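Wurnen Robotics Club Opens Fall Season With Simulated Sorting Challenge

OSTLEY, 17 September 2023 – The Wurnen Robotics Club at Ostley High School has started its fall season with a block-sorting challenge that students will work on entirely in simulation until the end of the semester.

Twelve students have signed up, working in pairs. Each pair writes a control program for a virtual robot arm and submits it every Friday to be run on the club's computer. The best two programs will go forward to the regional student meet in Aitken.

"We had one arm last year and a long line of people waiting to use it," said Pornthip Limsakul, who teaches computer science at the school and advises the club. "Now every pair can test at home and bring us questions." 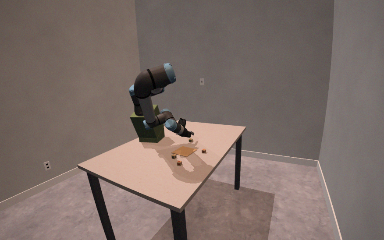
The challenge task was written over the summer by seniors Nattawut Saengthong and Ketsara Thongdee. A program has 600 seconds to pick up the blocks one at a time and set them down on a target. At the start of a run the small cubes lie spread around the flat orange mat, with none of them on it, and the arm has to reach them from its pedestal at one side of the table. Points are taken off for blocks that are dropped or pushed to the floor.

Saengthong said the shadows were the hardest part to settle. "Some pairs use the camera view to find the blocks, and a dark patch can throw that off," he said. "We decided to leave the shadows in."

The software was paid for with a grant from Ellow, a local machine shop – the club's first outside funding. Ellow staff will also visit in the spring to talk about jobs in automation.

The club meets on Tuesdays after school in Room 7. New members are welcome and no programming experience is needed. Families with questions can contact Ms. Limsakul through the school office.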